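Robot keeps missing the drawer handle – student project, any ideas?

Posted 2021-09-08 by Vitória Antunes

Hi all, hoping somebody on here has been through this. I'm in the second year of the robotics course at Hulmont and our group project is a robot that tidies up. It has to open a drawer, pick something off the top of the cabinet, put it in and shut the drawer again. We've called ours Uda and I'm very fond of it, even when it's being a pain!

Picking things up is going all right. The sponge is easy, the drinks can is mostly fine, and the bowl is hit and miss. The drawers are what's driving me mad. We recorded 412 practice runs by steering the arm ourselves and then trained on those, and the gripper still goes past the handle more often than it hooks it. Sometimes it's the middle drawer, sometimes the bottom one, and I can't see a pattern. Last night we did 60 tries in a row and 28 of them worked, and the one we need it for is the Sullbridge student day, where people's parents will be watching.

Things we've tried so far: slowing the arm down, cleaning the camera, and starting with the drawers open a crack so there's less pulling to do. The last one helped a bit. Do we just need more runs, or are we doing something daft?

2 answers

Patrício

More runs. We had 1000 by the end and ours was fine.

Hulmont old hand

I did this module a couple of years back and I'd hold off on recording loads more until you've checked a few things, as you could easily spend a fortnight making the same mistake again (we did, and it was a miserable April).

First, is the cabinet in the same spot every time? Ours was on little feet and crept backwards whenever the arm shoved a drawer shut. You wouldn't notice by eye but the gripper did. Put tape on the floor and line up with it before every single run, not just at the start of the session.

Second, look at how your group members steer. One of our lot always came at the handle from above and another came in from the side, so the robot learned a sort of average of the two and went straight through the middle of nowhere. Pick one way, write it down and make everybody stick to it. You may have to bin some of the old runs, sorry.

Third, shiny surfaces. If the top of your cabinet is glossy, the lights will show up in it, and they move when the robot's head moves. Try it with the blinds shut and the same lamps on each time. It made a surprising difference to our can picking – less so for the drawers, but you might as well fix both.

Oh, and keep a note of which drawer each try was on. 28 out of 60 doesn't tell you much if the top one works every time and the bottom one never does. I'd get the top drawer solid first and then move down, since the lower ones are harder to see from head height and the arm has further to reach. If the top one is reliable by the student day, I'd show that one and leave the others for the write-up.
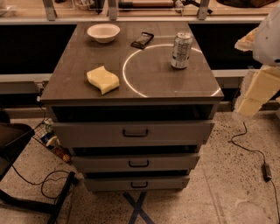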